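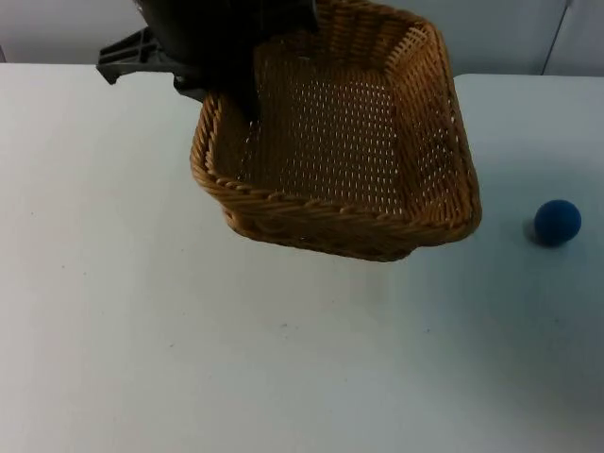

September, bench 2, after lunch

Petridis fingers v. Wurkgate fingers, wicker basket round. Same arm, same Vakstead controller, same blue ball. Black fingers on for this lot.

Rim grasp was set up from the fixed view first, then handed to the wrist camera for the last bit. The fixed camera has a lovely opinion of where the basket is. The wrist camera has a different one, and the two differ by 4 mm on a good day. I have stopped asking them to reconcile.

Approach speed dropped to 225 in the config (was 257, a number I apparently chose, and can't defend). The braid is the awkward part. It's fat and lumpy, so the finger meets a ridge or a groove depending on its mood, 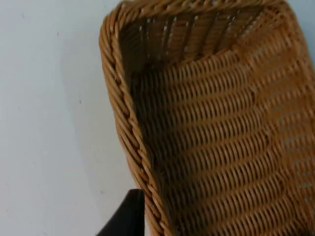
and the force reading wanders accordingly. Put the threshold up a notch and left it. The weave also lets the white bench shine through, which the depth filter takes as a personal insult. Iltivmont's filter is meant to cope with up to 2000 holes. I have not counted the basket's.

Still to do:

1. Swap to the Wurkgate fingers, re-zero, repeat the rim grasp at the same corner.

2. Ball-in-basket views from the wrist, colour threshold only, no depth. 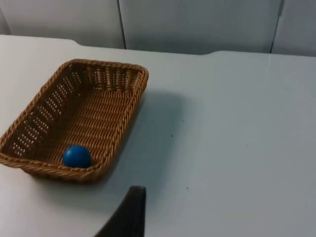
3. Wipe the bench. The specks keep getting labelled as objects.

4. Find the good hex key.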